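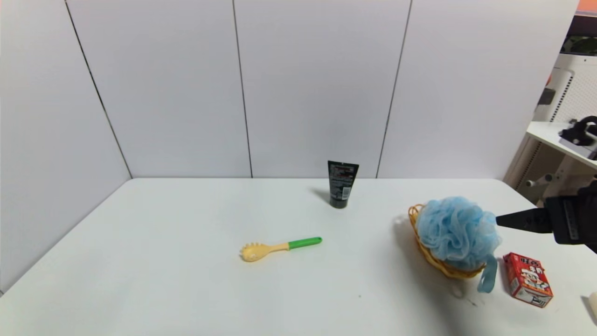 Black tube, standing on its cap near the back of the white table.

16 April 2025
Spent the morning on the Ratby vocal takes with Qianru. We're at 5 now and I still like take 2 best (she disagrees, loudly!). The chorus drops out a bit at 600 Hz, so I pulled the EQ dip back and it sounds way more like him. Virgil wants the Buthelezi remix before the Dolenen show, which, fine, but he hasn't sent the drum stems yet. Jinlong, please don't rename the session folder again.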